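2020-01-16
Student project Stavar, bin picking. Notes by Kasun Gamage

First session after the December break. Goal for today: find out why the gripper takes the bricks well but loses the cylinder. Before the break we wrote "cylinder slips, check pads" and nothing more, so I had to start almost from zero. Please write more than one line when you stop in the middle of something.

Setup is the same as last time. Arm program is Murnex, the version from December. Blue bin is back on the marks on the table. Orange bricks inside and the marbled cylinder with them. Wrist camera on, exposure fixed by hand. With automatic exposure the picture becomes darker each time the fingers come in, and then our color threshold for orange is wrong.

The folder has 1,706 pictures now, all from the wrist camera. I did not sort them. Tello (the labeling script, for the new students) still crashes if the file name has a space in it. I renamed the files by hand and did not repair the script.

First test, bricks only as target: 17 good picks from 19 tries. The two bad ones were both bricks close to the wall of the bin, where one finger touches the slope before the other finger is down. I think we need a rule for a minimum distance to the wall, but I don't know yet which value. Before I had the approach angle as the suspect, but I changed it and got the same result.

Then the cylinder. It lies diagonal most of the time and our grasp angle comes from the bounding box, so for a long round part it is simply wrong. One finger arrives first at the end of the cylinder and pushes it, and it rolls. 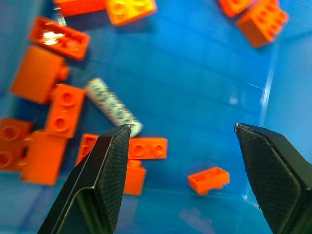 So the angle should come from the long axis of the part. I tried a quick version with the image moments and it gives a stable angle when the cylinder is alone. When bricks are very near to it, the mask grows into their shadow and the angle jumps. Maybe a smaller crop will help.

Speed of closing: I put it down to 60 percent. Looks calmer, but I have no numbers for this.

To do:
- angle from long axis, put it in the Murnex branch and not in main
- distance to wall
- Tello, file names with space
- ask for the Juvdale order, the spare pads are still missing

Arm is parked, key is in the drawer.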